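Getbridge bimanual cell: pre-session inspection, with comments
Inspector: D. Živković
Period: October
Method under test: Parnen staged reset, pens-to-basket task

1. Frame and mounts
Corner posts square, rail bolts at marked torque. PASS
Arm base clamps, left and right. PASS
Comment: left clamp re-tightened at the last inspection. No movement against the paint mark.

2. Arms and grippers
Joint limits load at start-up. PASS
Emergency stop halts both arms. PASS
Gripper fingers free of play. PASS WITH COMMENT
Comment: right gripper shows 2 mm of play when closed. Within limit, recheck after 17 sessions.
Wrist cable clear through full wrist rotation. PASS WITH COMMENT
Comment: the loop on the left arm is long. Shorten it before the reach tests.

3. Task layout
Pens lie apart, at mixed angles, within reach of both arms. PASS
Basket on tray, lamp base outside the swept volume. PASS WITH COMMENT
Comment: the method varies pen angle between episodes and holds the basket position fixed. Check the basket against the layout sheet at each reset. A shifted basket invalidates the episode.

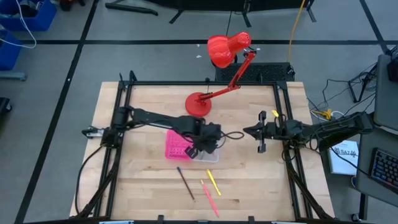

Item 3, task layout: basket, tray and three pens, left gripper over the basket.

4. Floor and cables
Floor tape intact. PASS
Cables outside the operator's walkway. FAIL
Comment: black cables tangled on the floor to the right of the cell. Bundle and cover. The small yellow connector on the floor beside the right arm is to be identified and either fitted or removed.

5. Logging
Druvero logger records both arms on one clock. PASS
Episode count matches the reset sheet. PASS
Comment: 744 episodes logged, 7 excluded for basket shift. Excluded episodes stay in the archive but are left out of the success rate.

Result: conditional. Item 4 to be cleared before powered motion. Items 1, 3 and 5 need no further action.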